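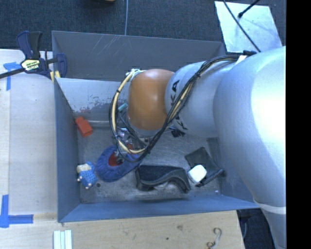
A reader in Ultdale wrote to us that the Nullach memory cards had "done more in one evening than a year of polite visits," and asked whether the full set merits its price. The question prompted this review.

Reviews > Public Art & Community > Kits and Print

Reading time: 2 min

The Nullach kit, published by Teixeira, is intended for libraries, hospices and neighborhood groups that wish to hold a public conversation about loss. It contains 300 prompt cards, a fabric wall panel with pockets, and a facilitator's guide of 78 pages. Visitors complete a card and place it in the panel, where others may read it.

The prompts are the strongest part of the set. Most are short and plain: "A voice I still hear," or "Something I never returned." They leave room for humor as well as grief, and they avoid religious language without excluding it. A small number are too vague to draw a useful answer, and facilitators may prefer to remove them beforehand.

The guide is less even. Its chapter on welcoming participants is careful and practical, while the section on closing an installation — what should be kept, and who should decide — occupies a single page. Institutions with an archive policy will need to supply their own procedure.

The panel hangs flat and is easy to read from a wheelchair. Its pockets are tight for heavier pens or folded notes. Setup took us about 30 minutes. The Flandow edition, sold separately, substitutes a freestanding board that suits lobbies where nothing may be fixed to the wall, although it takes up considerable floor space.

Replacement cards are available only as a complete set, a real drawback for a program that runs through the winter. For a single exhibition of modest length, we recommend the kit. Larger venues should request a sample of the cards before placing an order.

Filed under: Grief, Participation, Shared Spaces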